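Koster Recipe Notes, version 2

Koster is a set of short cooking notes written by home cooks and typed by hand into plain text. It has 4,000 notes from 225 cooks. Each note has a title, the ingredients, the steps, and sometimes a remark from the cook.

The files are in UTF-8, one note per line, with fields separated by a tab. Amounts are kept as the cook wrote them, so "a small bowl" stays "a small bowl". Please do not convert them before you read units.txt.
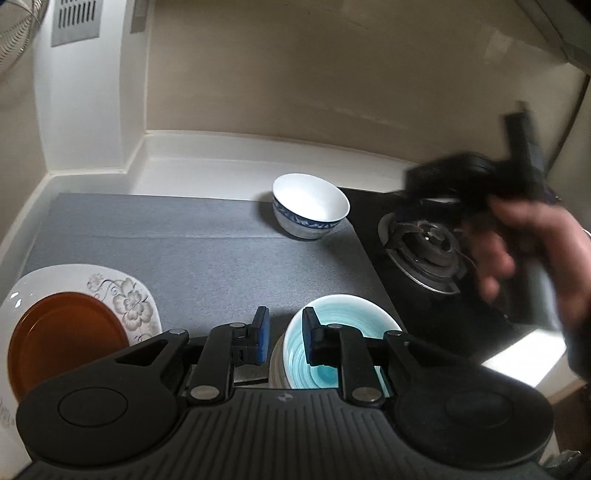
Kitchen counter set with dishes.

Known problems

In 803 notes the cooking time is missing. Some notes from the Metberg part repeat the same soup with small changes in spelling. We did not remove them.

Changes

The May release had wrong line ends on the Pindska part. It is corrected in this version.

Contact

Questions and corrections go to Diễm La. Please write the note number in the subject.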